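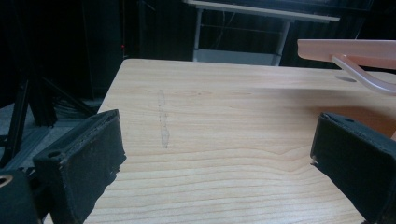
The top of my Mikside table, pale grain and that one gray mark left of center.

I've been living with the Mikside worktable for about 6 months now, and a few people have asked me whether it's worth the money, so okay, let's do this properly.

I bought it to replace a hand-me-down desk that wobbled every time I leaned on it. My sewing stuff, my laptop, my niece's school projects, they all end up in the same spot, so I wanted something plain and light that wouldn't make the back room feel like a cave. The color was what sold me. It's a honey and cream kind of thing with fine wavy lines running across it, and I still catch myself looking at it with my coffee in the morning (yes, I'm that person now).

Putting it together took me most of an evening. Ruben Leemans from next door came over to hold the legs while I did the bolts, and we got one of the side rails on backward and had to undo the whole thing. The instructions are all drawings, no words, and step 4 is so tiny I had to take a photo with my phone and zoom in. But once it was up, it was up! No rocking at all, even on my awful floor.

Now the part I'm less thrilled about. The surface shows everything. There's a grayish streak on mine, sort of broken up along its length, and I couldn't tell you if it's a scuff or pencil. I've gone over it with a damp cloth and then with a little dish soap, and it's still there. Uchenna Lawal has the same table in the darker finish and says hers hides marks much better, so if you have kids or you're messy like me, maybe think about that one. I asked the store in Grirnton about it and they told me to try a soft white eraser, going with the grain. I haven't gotten to it yet.

Size-wise I went with the 36 inch, and I kind of wish I'd gone bigger. It's fine for one person with one project. Two people cutting fabric, you're bumping elbows. The edges are nice and straight though, so clamping a lamp or a vise on there is easy.

Oh, and delivery! They said 10 days and it came in 10 days, with one dented corner on the box and nothing wrong inside. The guys left it on the porch and I dragged it in myself — heavier than it looks, so get a friend.

Would I buy it again? Yeah, I would, probably the darker one. I'm going to try the eraser this weekend and I'll add a note down here if it does anything.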